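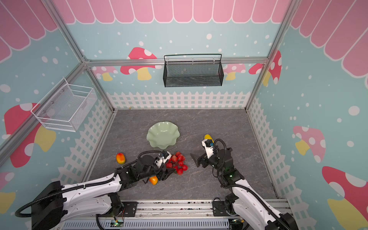 Toy strawberries, a mango and a scalloped green plate on the floor of the mushroom-painted play booth in Lilldale.

Home News Business Opinion Contact
Filed under: Shops & Main Street

Lilldale play market wants $2 a turn for toy fruit

October 13, 2025

A pretend fruit market painted with cartoon mushrooms and a white picket fence is the latest idea for getting families back into the Grasa arcade, which has lost shops steadily and has yet to say how it plans to replace them.

Ginavex, the company behind the booth, calls it Mösli and is charging $2 for a 20-minute turn. Inside, children get toy fruit to sort, a pale green plate to serve it on and wire baskets hung along the walls. The painters gave it a pink awning and teal walls covered in white dots, which could pass for snow. Why it should be snowing on strawberries is left to the customer.

Ginavex says it expects 200 visits a week. It would not say how it got that figure, or how many people came through the arcade in July, when the booth was first announced.

"It's cheerful, and I like the mushrooms," said Marlies Tanner, who runs the shoe repair counter across the hall. "But a kid is done with a plastic mango pretty fast. Then what? I haven't heard what brings the parents back a second time."

The company is also selling a season pass for $99. A family would need to come 50 times to get ahead on it.

Ginavex has the space through the winter. Arcade management did not return two calls about the rent.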